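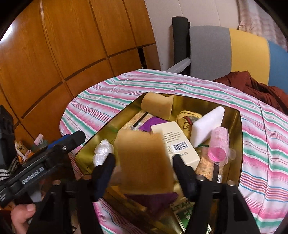
How full can I pack the box before I start sorting?

Fill it up to the rim if you like, so long as you can still get a hand down between things and lift one out without dragging its neighbours along. If the tub bulges at the sides, take out the top layer and give it a box of its own.

Section 2. Emptying and sorting a mixed box

Every household has one of these, the box where the sponges ended up with the packets and the little cartons and goodness knows what else, and it is a perfectly pleasant job for an afternoon once you have somewhere comfortable to work. A round table is lovely for this, as you can shuffle your chair along and reach the box from any side. Leave the tablecloth on (it saves the table top from scratches, and small things don't roll so far).

You will need your Skustach trays, the 6 stick-on labels from the lid pocket, a dry cloth and a bag for rubbish.

1. Stand the box in the middle of the table and set the trays out beside it. The largest tray goes nearest to you.

2. Take out the big, light things first. Sponge blocks are the obvious ones, and they do take up a dreadful amount of room! Lift each one straight up, gripping it by the sides, and put it in the large tray.

Note: give every sponge a gentle squeeze as it comes out. If it feels at all damp, leave it on the cloth overnight before you store it.

3. Lift out the cartons next. Turn each one so the printed side faces you, and stand it on its end in the second tray, with any barcode to the back. If there are handling marks on the carton, follow those in preference to anything we say here.

4. Now the packets and anything in clear wrapping. Leave the wrapping on for the moment. Hakala's first draft of this guide had you unwrap everything at this stage, and we had letters.

Caution: do not pull a wrapped item by its loose plastic. Slide your fingers underneath and lift from below.

5. Soft and fuzzy things come last. Shake them over the rubbish bag and lay them flat in the shallow tray.

6. Wipe out the empty box and let it air with nothing in it.

7. Put everything back, heaviest at the bottom and sponges on top. Stick a label on the short side of the box, where you can read it from the shelf.

Caution: a full box should weigh no more than 28 kg on the Rillthorpe shelf. Lift it with both hands under the base.

Missing a tray or a label? Write to Oona Saarela at the Mustonen parts desk and mention Section 2, step 7 if it's the labels you are after.

Revised March 17, 2024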